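Jurno Bench Cell, two-arm
Setup and care page

Sold as a complete cell. Tables, laptop and patience supplied by the customer.

What you get

Two arms on one body, a gripper on each, a wrist housing on each, the cables that join them, a tool roll, and a printed card with the home pose on it. The card is the part people lose. We sell replacement cards, and we sell a surprising number of them.

The Jurno is made for light tabletop work: picking, placing, sorting, taking paper notes on and off a board. It will not lift your toolbox. Please stop asking Rumarport, who distribute it and have feelings.

Where to put it

Two plain tables pushed together do nicely. Put the seam across the reach of the arms, well back from the front edge, and shim the lower table until a pen rolls over the join without stopping. Light-colored tops are easier on the wrist cameras than dark ones. A plain wall behind is good. A window behind is a support call.

Leave yourself a row of ordinary things along the back as landmarks. They want to be different heights and different colors, and they want to stay put. Books are fine. We have no policy on which books.

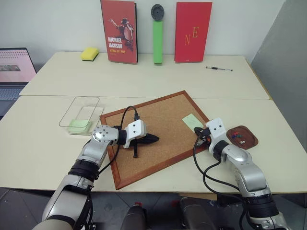

Cable check comes next, and it comes before power. Every cable at the wrist needs a loop with some slack in it. Take each arm by hand to its farthest reach and then fold it all the way in. If a loop goes tight at either end, let out more. If a loop drags on the work, take some back. There is a length that satisfies both, and you will find it on the third try like everyone else.

First power-up

Clear the work area of anything you like. Switch on the body, wait for the arms to hold, then load the home pose from the laptop. Home takes 11 seconds. Should it take longer, one of the collars is binding and you want the section on collars, further down, which you were going to skip.

Run the Bako routine next. It closes and opens each gripper 30 times and writes down how far the fingers were from where they thought they were. Small numbers are good. A large number on one side only is nearly always a screw at the housing. A large number on both sides means somebody leaned on the table.

Board work

Corkboards are the usual second lesson, after sponges. Lay the board flat and turn it so that neither arm has to reach across the other to get to its own half. Start with one gripper doing the moving and the other parked. Two-handed work can wait until the parked arm has learned to stay parked.

Paper notes are thin and the fingers know it. Set closing force to 18 on the Wererix scale for a single note. Keep pushpins in a shallow tray off to the side and leave them out of the program for the first month. Pins under a finger pad will cost you the pad.

Collars, housings, fingers

Wipe the black collars with a dry cloth once a week. No spray. The spray gets in, and then the grit gets in after it to see what the fuss is about.

Housing screws: two on the face, snug, no thread glue. Check them after any bump.

Fingers: look at the tips each morning. If they don't meet cleanly when closed, swap the pair. Part 41, sold in pairs because the single ones made everybody sad. 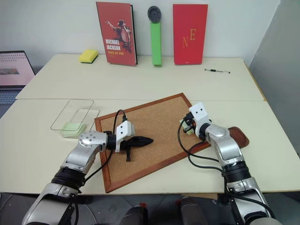
Berkay Kahraman wrote in to say that 18 is too high for anything on cork, that the note comes up with a crease in it every time, and that he has been running three below our figure since October with no drops. He would also like the page to mention that Bako should be run again after a finger swap, because ours didn't say so and he lost an afternoon.

Fair on both counts. Run Bako after a finger swap. On the force, start at 18 and come down a step at a time until you drop one, then go back up a step. Venkatesh Kotian in support has a longer sheet on this and will send it if you ask before lunch.

Spares

Finger pair, part 41
Wrist cable set, left or right (they differ, check the tag)
Collar, black
Housing screws, bag
Home pose card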